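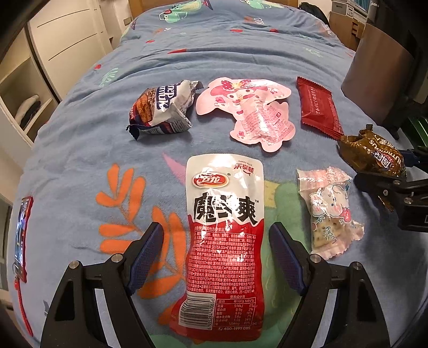 Ristitz Handling and Automation Group
Minutes of general meeting, Sep 17, 2019
Meeting room, Gidura Technical Centre

1. Opening and previous minutes

The chair opened the meeting. Apologies were taken as read. The minutes of the previous meeting were accepted with one correction: in item 4, "pad hardness" should read "pad thickness".

2. Matters arising

The loan agreement for the bench supply has been signed and returned. The question of storage at Gidura remains open. The centre has offered a lockable cupboard on the ground floor, but it is too shallow for the longer cases. The equipment officer will measure again and reply to the centre in writing.

3. Report on the visit to Ingvarsson

Members who took part in the visit reported on the demonstration of hand-held grippers. The host showed the method used to record picking tasks for the Fuvon program. An operator works with a gripper in each hand, and the recorded movements are later used to train an arm. The work shown was the picking up of small packaged snacks from a bed with a printed duvet, with an open box as the place to put them.

3.1 Choice of items. The host selects packages that differ in stiffness and outline. The set included a long red-and-white pouch of 魔芋爽, a flat pink packet cut to the shape of a cartoon bunny, and clear film packets with a cracker or cookie inside. Members noted that glossy film and a patterned cover make a harder case for vision than the plain grey mat used in our own trials. The host regards this as the purpose of the exercise and does not intend to simplify the background.

3.2 Grip. The fingers carry blue textured pads. A question was asked about crushing. The host's answer was that closing force is left to the operator's hand and is not limited by the tool. The host keeps a record of damaged contents, but it was not made available to visitors. Members discussed whether a film packet should be taken by the seal or by the body. The host permits either, and asks operators to vary it.

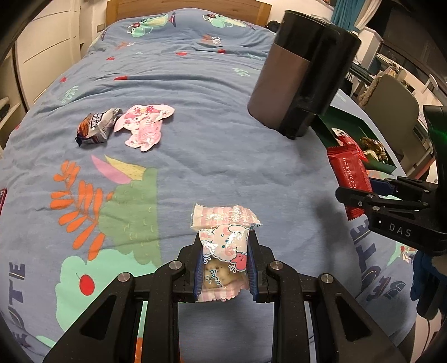 Film packet held between the blue pads, with the green open box to the right.

3.3 Soft surface. One member observed that a duvet gives way under the fingers, so that approach height cannot be fixed in advance. On a hard bench our own arm is set to stop at a taught height, and this would not carry over. The host confirmed that height is not taught at any stage and is taken from the recordings. It was agreed that this was the most useful point of the visit for our purposes.

3.4 Amount of recording. The host gave a figure of 1,871 recordings made for this group of tasks, of which 1,475 had been kept after checking. The usual grounds for removal are a lost position track and an item leaving the view before release. A member asked whether failed picks are also removed. They are kept if the operator recovers and completes the pick. The host was not able to say what share of the kept recordings contain a recovery.

3.5 Two hands. Both grippers may hold an item at the same time. The group asked how the left and right records are matched. The host described a shared time signal, with a check at the start of each session. Sessions are limited to 20 minutes before the operator changes over. Wrist strain was given as the reason for the limit, and members who tried the tool agreed that the weight is noticeable when it is held out over a wide surface.

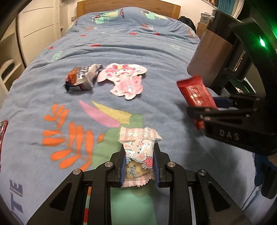 Both grippers loaded: "Lucky" packet in one, red snack bar in the other.

3.6 Matters not covered. Pad wear, cleaning of pads after contact with oily wrappers, and the cost of the tool were raised but not answered. The secretary will put these to the host by letter, together with a request for the pad material.

4. Open day in November

The group will hold its open day at Gidura in November. It was proposed that a picking demonstration be included, using our own arm and a selection of packaged food. Discussion followed.

The equipment officer advised that the present suction cup will not seal on creased film, and that the two-finger head would have to be fitted. The head is available but its cable has an intermittent fault. The chair asked that the cable be replaced before any other work is started.

One member proposed a quilt or folded blanket as the work surface, following item 3.3. Another preferred the bench mat, on the grounds that the public should see picks that succeed. It was resolved to prepare both surfaces and to begin with the mat.

Visitors will be kept behind the barrier while the arm is powered. Ingvarsson will be invited to bring the hand-held tools — subject to their insurance — and to give a short talk.

5. Actions

Equipment officer: measure storage cupboard; replace cable on two-finger head; fit head and report.
Secretary: letter to Ingvarsson on items in 3.6; invitation for open day.
Program officer: obtain film-wrapped items in several sizes; draft floor plan with barrier line.
Chair: confirm room booking with Gidura.

6. Other business

The projector lamp is near the end of its rated hours. A replacement was approved.

The chair closed the meeting. The next meeting will be held at the same place, on a date to be circulated once the open day booking is confirmed.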